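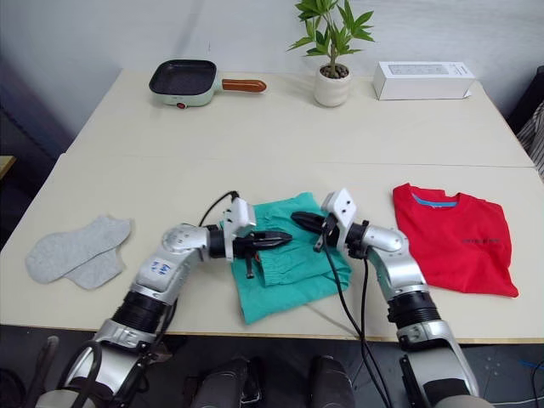 Folding Before Storing: Revised Household Practice

Posted 18/02/2022 by the author of the Warnley Household Journal

Readers of this journal will recall that in August the laundry procedure for the house was put under review. The review has now concluded, and the revised practice is set out here for those who have asked for it.

The principal change concerns location. Folding was formerly carried out on the bed, where the surface is soft and the piles lean. It is now carried out on two tables pushed together. The near table is reserved for clothing. The far table may hold household items, and at present it accommodates the small grill pan with the mint-green body and a leafy plant in a white pot. Both were there before the review began, and no objection has been raised to their remaining.

Garments are to be handled one at a time. Items with a ribbed waistband, such as the teal-green knit piece, are placed in the center and brought to a rough square. A perfect square is not required. Knit fabric creases at the corners whatever is done to it, and the time spent correcting this was found to be excessive.

T-shirts are folded flat with the neckline toward the back of the table. The red one with the light blue trim inside the collar is the standard against which the others are judged, as it holds its shape well and fits the Stiner drawer without adjustment. Shirts of heavier cotton may need one further fold.

Socks remain under discussion. The Koo method, which this household followed for more than two years, calls for each pair to be rolled and tucked. It is tidy, but the cuffs stretch. Pairs are now laid flat, one sock overlapping the other, and set to the left until the larger items are complete. They go into the drawer last.

The matter of drawer dividers was also considered. The Plaris set is 42 centimeters long and the top drawer is 50 – the gap fills with stray socks within a week. A folded hand towel has been placed there for the time being. Suggestions from readers with the same drawer would be received with interest.

Ironing is outside the scope of this notice. Towels and bed linen continue to be folded in the hallway, as before, and will be addressed in a later post once the shelf above the boiler has been cleared.

This site uses cookies to improve your visit. By continuing to browse, you agree to their use.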